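Skumport Shoebox Drive Passes January Total

11 February 2018
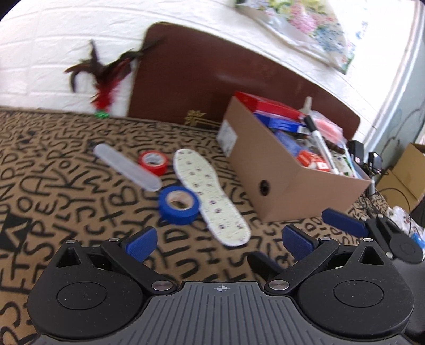

Reading time: 2 min

SKUMPORT – Residents have handed in 2,049 household items since the Skumport shoebox drive reopened after the holidays, organizers said. The count for all of January last year was 1,809.

The drive asks people to fill an old shoebox with small things they no longer need and drop it at the Flosora building on the harbor road. Boxes are opened and sorted there, and the contents go out again to families moving into their first apartment.

Most of what comes in has been sitting in a drawer or on a closet shelf. Rolls of tape are common, both the colored kind and blue painter's tape. So are insoles, plastic cases and small boxes that still have something in them.

"People tip it all out on the bed, look at it, and put half of it back," said Ravinder Friesen, who runs the sorting tables. "That's fine. We only want the half you don't use."

Friesen said a plain cardboard shoebox is still the best container. It stacks well and fits the shelves at Flosora, and the label on the end can be written over with a marker. Boxes with a hole punched in the front are accepted as long as nothing can fall through. Shopping bags are not accepted this year.

Partly used rolls of tape are welcome if the end can still be found and the roll is not crushed. Insoles must be clean and should come as a pair. Long plastic cases and tubes should be emptied unless the contents are marked on the outside.

Batteries, medicine, glass and opened glue cannot be taken. Last month 100 boxes had to be repacked on arrival, most of them for loose batteries.

Haf Edwards dropped off 2 boxes on her way to work. She cleared out the spare bedroom over a couple of evenings and used the bed as a table.

"I had more tape than I could use in ten years," Edwards said. "I kept one roll."

Flosora takes boxes from 9 a.m. to 4 p.m. at the side entrance. Parking is free for the first half hour. Larger items, including lamps and chairs, should go to the Bovedier depot instead.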